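How to reset the clock and BIOS on an older desktop

Unplug the computer and hold the power button for 26 seconds. Touch bare metal before you reach inside.

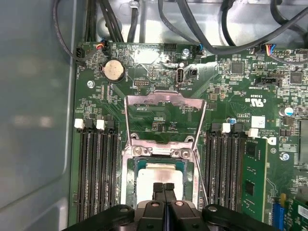

Write down your boot settings first, they will be lost. Then find the coin cell – on this board it sits in a round holder, near the red, yellow and blue wires. Lift it out gently and wait 38 minutes.

Put it back, close the case and set the date again.

Related
Cleaning a dusty fan
Choosing a quiet case

© Wokilum | Contact | Back to top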